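Moving to Quintanilla in March, is a car worth it?

gromia_left
Hello all. My company sends me to Quintanilla in March and I must decide if I bring my car or sell it before. The office is on the other side of the center. The rent I found includes no parking. I would like to hear from people who live there and not from the tourist page. Thank you in advance.

Hondex
I live here since my studies, so I try to answer. A few pictures of streets:
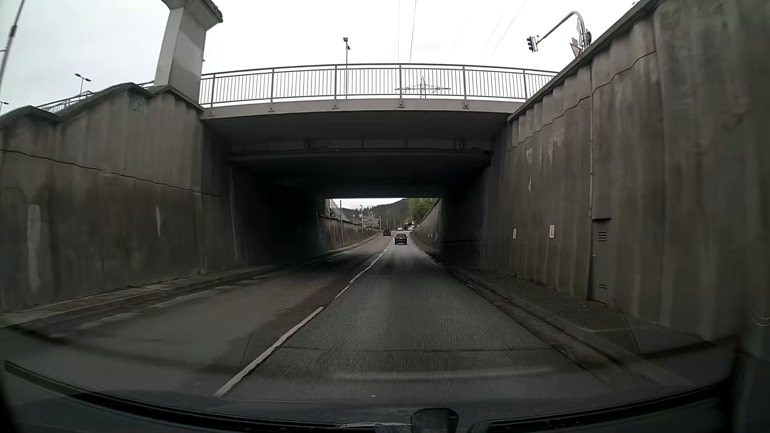
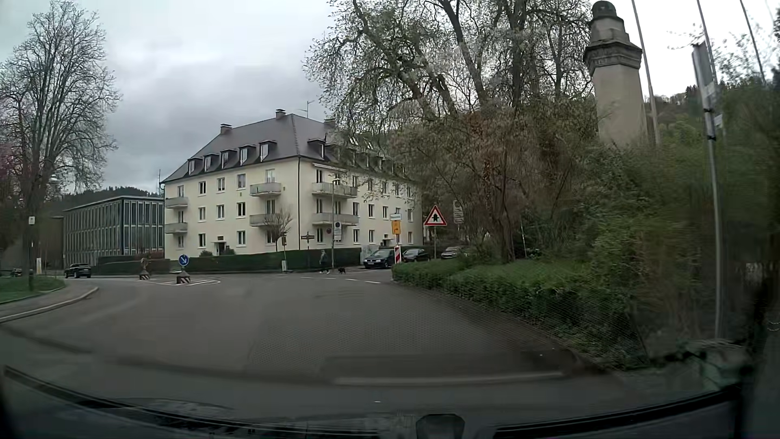
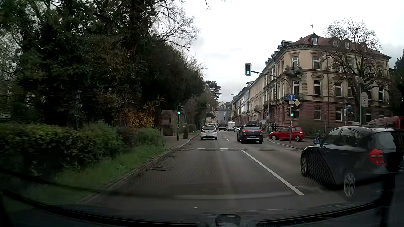
Underpass, junction with the apartment building, street with the old houses.

I sold my car and I do not miss it. The monthly bus pass is 89 and a resident parking place costs 200 where I live — for that money I can take a taxi every week. The number 12 bus also goes late in the evening.

Mernex
I don't agree with Hondex. The bus is fine if you live and work near the line. I change two times and I need more than an hour, by car it is 25 minutes. Also, have you tried to carry a washing machine on the number 12?

Hondex
You buy a washing machine one time in ten years. The shop delivers it.

Mernex
And children, and a dog, and parents in the village? Not everybody is single with a backpack.

gromia_left
No children, but I have a cello. Is it allowed on the bus?

Hondex
Yes, it is free if you hold it. Before 8 in the morning I would not try.

old_tram_line
My advice is to keep the car for the first 3 months and pay parking by the month. Ask the landlord too, sometimes there is a place in the yard which is not in the ad.

gromia_left
This I will do. I write to the landlord tonight.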